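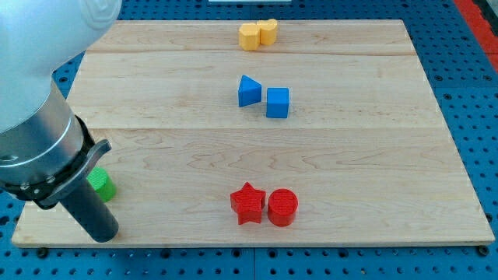

How long should a glued-up maple top be left before it is oiled?
A week in a heated room, and two weeks if the room is cold at night.

I am putting the question and answer at the head of this message so that people searching the archive find them first. The rest is a reply to the message from the list below, which I have trimmed.

> I have made a kitchen worktop from three wide maple boards, edge
> glued, no biscuits or dowels. It came out of the clamps yesterday
> evening. The kitchen is being fitted in December and I would like
> the oil on well before that. The tin says "apply to dry timber"
> and gives no other help. My questions are:
>
> 1. How long do I wait after gluing?
> 2. How many coats, and how long between them?
> 3. Do I oil the underside? My brother-in-law says it is a waste.
> 4. The supplier was Nastunwood and the boards were sold as kiln
> dried. Do I still need to let them settle?
> 5. How should it be fixed to the cabinets?
>
> I have a tin of Brorus hard oil and some Tanik worktop oil left
> over from a table. Can I use the Tanik first and finish with the
> other?

Taking these in order.

1. The glue itself is strong enough to handle the next day. The wait is for the water in it. Ordinary white or yellow wood glue puts water into the edges of the boards, and the wood on either side of each joint swells a little. If you plane or sand flat while it is swollen, the joint will dry out later and you will have a shallow groove running the length of the top. You can feel it with a fingernail before you can see it, and once there is oil on the surface the light catches it. So leave it a week, then sand, then oil. Scrape off the squeezed-out glue now, while it is still rubbery.

Stand the top on edge or lay it on battens so that air gets to both faces. Do not leave it flat on a bench or on a concrete floor. I did this with a sideboard top and it had cupped by the next morning. It came back after I turned it over, but it took most of a week.

2. Three thin coats on the top face, a day between each. Maple is close grained and does not take much in. The usual mistake is to put on too much and leave it, and then it goes tacky and holds dust. Wipe on, wait twenty minutes, wipe off everything that will come off. If it still looks wet after you have wiped it, wipe it again.

For sanding, stop at 100 if you are going to be working on it before it is fitted, and do the finer grits at the end. I would start at 60 only if the joints are badly out of line, and on maple you will spend a long time getting the scratches out again. Go with the grain for the last pass with each grit. Before the last one, wipe the whole surface with a damp cloth, let it dry overnight, and take off the raised fibres by hand.

3. Yes, oil the underside, and the end grain, and the inside of the sink cut-out if there is one. Two coats is enough underneath. The reason is the same as for the battens. If one face takes up moisture faster than the other, the board bends. Above a dishwasher this matters a great deal, and I would also fit a foil strip there. The end grain wants more oil than anywhere else, so keep going until it stops soaking in.

4. Kiln dried only tells you what the boards were like when they came out of the kiln. I do not know how Nastunwood store theirs. The last lot I had from Bangash had been standing in an open shed and read well above what I wanted, though they were sold as kiln dried too and the boards themselves were good. As yours are already glued up, the settling has to happen now. If you can keep the top in the house, do that. If it has to stay in a garage, bring it into the kitchen at least a fortnight before fitting, with the heating running as it normally would be.

Measure the width in three places when you bring it in, write the figures on the underside in pencil, and measure again before you fix it down. If it is still moving, wait.

5. Fix it so that it can move across its width. Screw it tightly along the front rail if you want the front edge to stay put, and use slotted brackets or oversized holes with washers at the back. A solid top will be a few millimetres narrower in January than it is in August, and if it is screwed hard at both front and back it will either split or open one of your joints. Leave a gap at the wall and cover it with an upstand fixed to the wall. Do not glue the upstand to the worktop.

If you drill oversized holes, oil the inside of those as well. A cotton bud does it.

On the last question, I would not mix the two. I have not tried that particular pair. Oils from different makers have different amounts of hardener and wax in them, and a coat with wax in it will stop the next one from going in. Use one of them throughout. If the Brorus tin has enough in it for both faces, use that, and keep the Tanik for the table it was bought for. Whichever you choose, try it on an offcut first, all three coats. Maple goes yellower under oil than most people expect, and it is better to find that out on a piece you can throw away.

Lay the oily rags out flat outside to dry, or put them in a bucket of water with a lid. They can heat up and catch fire if they are left screwed up in a bin. Please take this seriously, we have had two people on this list lose part of a shed.

A few people wrote to me directly after the last thread on worktops to ask about the glue. I use the ordinary water-resistant sort for kitchens. The fully waterproof sort costs more and I have not seen a joint fail for want of it. Epoxy is fine too, and puts no water in the wood, but it is messy and clogs the sandpaper.

When the top is in, expect to oil it again after a month or two, then twice in the first year, and after that whenever water stops beading near the sink. A light rub with a fine pad and one thin coat will do.

If anyone has fitted a solid maple top over underfloor heating I would like to hear how it has behaved, particularly near the outside wall. Please reply to the list and not to me so that it goes in the archive.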